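ハンドの値段は指先から決める

家具部品の仕上げと梱包を請け負うファラッハ(Farach)が、手持ち式グリッパーの導入計画を立て始めたのは6月のことだった。作業者がグリッパーを手に持って部品をつかみ、その動きを記録して、後からロボットアームに覚えさせる。アームを買う前に手持ち式だけを先に揃える、という順番である。

計画をまとめたのは生産技術担当のボグダン・キリアクさん。最初に取った見積もりはオーケル(Orker)製の手持ち式が16台で、予備品は一つも入っていなかった。

「本体の単価ばかり見ていました。現場で先に傷むのは指のほうです。板に当たるし、こすれる。それなのに見積書に指の行がなかった」

そこで台数を14に減らし、浮いた分を交換用の指と取り付けねじに回した。指は左右一組で発注できるが、片側だけ先に傷むこともある。キリアクさんは販売代理店のヴォイク(Voicu)に掛け合い、片側ずつの単価も見積書に載せてもらった。

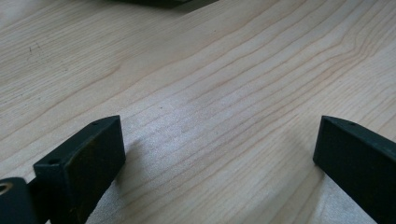 木の天板の上で開いた手持ち式グリッパーの指。左の指の面には茶色がかった擦れ跡がある。

予算書で次に問題になったのが作業台だった。専用の台を新調する案もあったが、見送った。実際の作業と同じ木の面で記録を取りたいという現場の希望が通ったためで、代わりに照明の費用が少し増えた。明るい色の板は光を返しやすく、拡散板を後から足すと配線をやり直すことになる。これから計画する会社には、照明を台と同じ行で見積もることを勧めたいという。

記録データの管理にはジステル(Jistel)を使う。こちらは年払いの利用料で、設備費ではなく経費に入れた。経理との調整に4週間かかり、計画全体で一番長い待ち時間になった。

アーム本体の発注はまだ先になる。社内の条件は、決めた部品を98%の割合でつかんで置けること。試験機を借りて確かめ、届かなければ購入を次の期に送る。その場合も指と消耗品の枠は残す。

キリアクさんはいま、指の交換時期を決めるための記録用紙を作っている。項目は交換日、左右の別、擦れの程度、ねじの緩み。来期の予備品の数は、この用紙を見て決める予定だ。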